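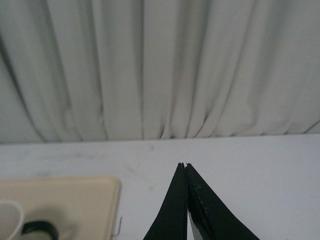 Module 4: Setting up the sorting bench
Course handout, Bench Practice for Stores and Records
Prepared by Sneha Bhardwaj. Revised in October with corrections from Danish Lodhi.

4.1 Scope

These notes cover the surface, the backdrop and the tray. Labelling and logging are in Module 5. Students on the Marwat placement follow the same procedure, except that their benches are shared and must be cleared by 16:00.

4.2 The table

A white, matte top is preferred. It shows small parts clearly and does not throw glare back at the person working. Its drawback is that it marks easily. Smudges, scuffs and small specks build up with use, and a speck can be mistaken for a part when the light is low.

Treat marks in two groups:

Surface marks. Wipe with a damp cloth, then a dry one. Do not use abrasive pads, which dull the finish and hold more dirt afterwards.

Permanent marks. Scratches and stains that stay after two wipes are left alone. Sketch them on the bench sheet so the next user does not spend time on them.

Positioning marks drawn on the bench are a separate matter. Do not scrub off any drawn line until you have checked the bench sheet.

4.3 The curtain

A plain, pale curtain behind the table screens off whatever is stored there and gives an even background. Fabric is used at most benches – rigid panels are cheaper to clean but harder to move.

The hem should finish at or behind the rear edge of the table. Fabric that lies on the top will drag small items when it shifts. Pleats do not need to be even, but bunching near the hem should be pulled out by hand before work begins. Wash curtains separately and hang them damp. Rafia Lashari keeps the spare set in the Nilten store.

4.4 The tray

The standard tray is rectangular, with rounded corners and a low raised rim. The rim stops parts rolling off and the flat base lets them be spread in a single layer. Beige is acceptable for dark or metallic parts. For pale parts, place a sheet of dark paper inside the tray.

Put the tray down empty and check the table beside it for stray wire, clips or offcuts. Anything found goes in the reject tin, not in the tray.
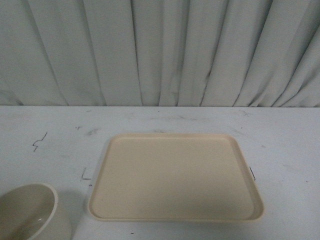
Why is the tray placed in the middle of the table and not near the front edge?
A central position leaves clear space on every side for sorted groups, and the tray is less likely to be knocked by a sleeve or a bag.

4.5 Batch limits

Small fixings: 457 per batch. Larger fittings: 36 per batch. A full Flustura delivery holds 4,000 small fixings and is split before it reaches the bench. Do not combine the remainder with the next delivery – log it as a short batch.

4.6 Before the practical

Read the Cletberg bench sheet and bring a printed copy. Questions on batch limits go to Rukhsana Soomro. Bench bookings are made through Shagufta Bugti.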